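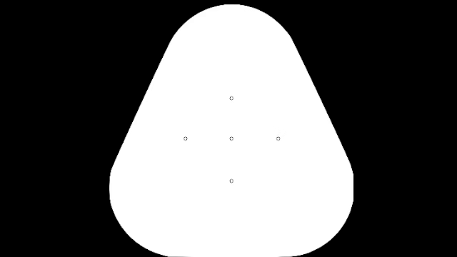
Borghild Fjeld
21 August 2024

Thread on hard water, kettles and washing machines, because I have now answered the same email four times this month. Mostly for people in Didinstead and the Hovland side, but the chemistry is the same anywhere.

Hardness is dissolved calcium and magnesium. Rain picks it up going through chalk or limestone. It is measured in milligrams per liter as calcium carbonate, or in grains per gallon if your equipment was sold in the US. One grain per gallon is 17.1 mg/L. Check which unit you are reading before you set anything.

There are two kinds. Temporary hardness is the bicarbonate part. Heat it and it comes out as scale. Permanent hardness is mostly sulfate and chloride and stays in solution when you boil. A kettle only shows you the first kind.

This is why two towns with the same total hardness can have very different kettles. Draltinbridge and Didinstead are close on the total. Draltinbridge has a bigger sulfate share and gets much less scale.

Scale starts to matter above 60 C. Below that it still forms, slowly. If your hot water tank is set at 70, turning it down to 60 slows the buildup a lot. Do not go under 60 in a storage tank. That is a legionella question and it wins over scale every time.

Test strips: fine for deciding whether you have a problem, poor for setting a softener. The color steps are too far apart. Get a drop kit. You add drops to a measured sample until it goes from red to blue and count the drops. Mine gives one grain per drop.

My cold kitchen tap took 13 drops in June. Same tap today, same kit, 11. Seasonal blending at the works does that. Aslak Amundsen asked if the kit had gone off. Possible, so I opened a new bottle and got 11 again.

Rinse the sample tube with the water you are about to test. Do not rinse it with softened water and leave a puddle in the bottom. Hold the bottle straight up or the drops come out different sizes.

Descaling a kettle. Citric acid, two level tablespoons in a liter of water, warm but not boiling. Leave it 20 minutes. Pour out, rinse twice. If you boil citric acid hard you can get calcium citrate, which is a white film that is harder to shift than what you started with.

Vinegar works. It is slower, it smells, and over time it is not kind to rubber seals. Keep it out of the washing machine.

Never mix any acid with bleach. That includes cleaning the kettle into a sink that has bleach in it.

Washing machines. Most detergent boxes carry a dose table with soft, medium and hard columns. People use the soft column in hard water and then complain about gray towels. Use the right column first. Buy gadgets later.

Torunn Bråten asks about the magnets that clip onto the pipe. I have read what I can find. Results are all over the place, and the positive ones tend to be recirculating systems, where the same water goes past the magnet many times. A house supply goes past once. I would not spend money on it.

Ion exchange softeners do work. Calcium and magnesium go onto the resin, sodium comes off. When the resin is full the unit flushes it with brine and starts over. The valve on mine is metered, so it counts liters and not days. If yours runs on a timer you are probably using more salt than you need.

Readout on mine this morning: 2,692 liters since the last regeneration. At 11 grains and two people that is in line with the manual. If your figure drops and your water use hasn't changed, look at the resin or the hardness setting.

Salt: tablets or blocks, whichever your cabinet takes. Keep the level above the water line. If the salt level never drops, you may have a bridge, a hard crust with a gap under it. Push down gently with a broom handle. Do not hit it, the brine well is plastic.

Sodium. Each grain of hardness removed adds close to 8 mg of sodium per liter. At 11 grains that is under 90 mg/L. Fine for most people. If you are on a low sodium diet or mixing infant formula, keep one unsoftened tap. We kept the kitchen cold.

Correction to the detergent post: Gudrun Strand points out that some liquid detergents now print only one dose. She is right, I checked two bottles. Go up by about a quarter in hard water and see how the towels feel.

Wideck people, your supply changed source in June and the old hardness number on your bill is out of date. Test again before you touch the softener setting.

Will do dishwashers separately. The salt in those goes in a different place and the setting is in German degrees on half the models.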